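Office of the Records Secretary
Diary of the Secretary, Zaltemier Public Library
28/01/2021

Arrival and correspondence

The Secretary arrived at 7 and opened the east door for the delivery from Utell. The driver left four cartons of acid-free folders and took away the faulty humidity gauge, for which a receipt was signed and placed in the blue binder. The replacement gauge has been promised but no date was given.

Morning correspondence consisted of two letters and a long message from Mrs. Heather Hinds regarding the Cukongate parish letters, which her family placed with the library in August. Mrs. Hinds wishes to know when the letters may be read by the public. She was informed that the first series has been listed as far as item 1259 and that no part of the collection will be opened until the listing is complete. She was also asked whether the family holds any key to the initials used by the letter writers, as "T.W." appears to refer to at least two different men.

A second inquiry, from a reader in Waaka, concerned a map of the old ferry landing. The library does not hold it. The reader was referred to the county surveyor's office.

Meeting with the Director

Mr. Stellan Eklund received the Secretary in his office at midmorning. The following matters were discussed.

The reading room will remain closed to walk-in visitors. Appointments may continue at two readers per session, with the windows open between sessions. Mr. Eklund is aware that this makes the room very cold and has approved the purchase of a second heater, to be kept well away from the map cabinets.

The budget for conservation supplies stands at $2000 for the half year. The Secretary pointed out that the folders received this morning have already taken a fair share of it. Mr. Eklund asked for a written estimate of what the second series will require. He did not commit himself to an increase, and it would be unwise to plan on one.

Mr. Shayne Lowther has asked to be relieved of the evening telephone line. This was granted. His hours will be moved to cataloging, where he is much needed.

Work on the letters

The greater part of the day was given to the second series. Ms. Laimutė Jõgi has been reading the letters written in the older hand and today finished the bundle concerning the flood and the loss of the mill bridge. The writer, a schoolmaster, complains at length about the price of lamp oil and gives only a single line to the bridge. Ms. Jõgi considers him the best correspondent in the collection. The Secretary finds him trying, although his dates are reliable.

Mr. Kane Partington questioned the numbering of the enclosures. Under the present rule an enclosure takes the number of its parent letter with a suffix. Several enclosures have been parted from their letters, and one, item 3161 in the old register, was found inside a hymnal. It was agreed that stray enclosures will keep their register numbers until a match is made, and that a slip will be left in the folder. The rule sheet must be amended to say so.

Before leaving, the staff reviewed the state of the workroom. Tables are to be cleared each evening, with folders returned to the cage and pencils to the tray. Ink is still not permitted.

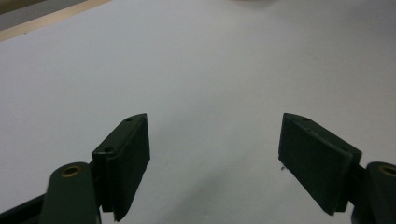

Matters carried forward

Estimate for Mr. Eklund, covering folders, tissue and two document boxes of the larger size.
Amended rule sheet, to be copied to Mr. Partington and Ms. Jõgi.
Reply from Mrs. Hinds on the initials.
Telephone line to be reassigned. No name has been put forward.
Utell to be reminded of the gauge if nothing is heard.

The east door was locked at dusk. Light snow had begun, and the path will need salt in the morning.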